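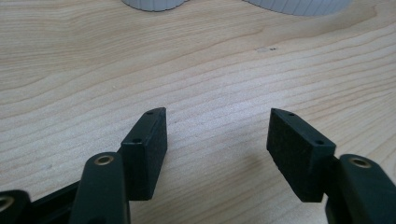

The jaw slip came back over the weekend, and I'm less and less inclined to believe the official story about it.

According to the Murolen notes, if the fingers lose their grip partway through a lift, the pads are worn and you buy new ones. I did buy new ones, in October. They lasted 40 lifts before the first drop. The old set was no worse than that, so I have my doubts about "worn."

What happens is that the fingers close, the software says the grip is good, and then one side gives a little and the part lands on the table. The log from the last session has 198 grips in it, all marked successful. I was there. I picked 7 of them up off the floor.

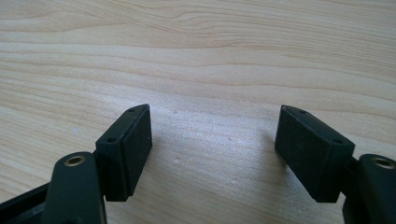 Posted 13/01/2020 by the author | Filed under: Indale gripper, faults

My money is on the linkage. With the power off I can rock one finger by hand and the other stays put. Tightening the pivot screws helped for one evening, and I don't trust a fix that wears off overnight.

The Brollon forum says to raise the closing force. Maybe, but I'd like to know what is moving before I squeeze harder, and I'm keeping my own fingers well clear of it until I do. Next job is to strip the left side and measure the play at each pivot.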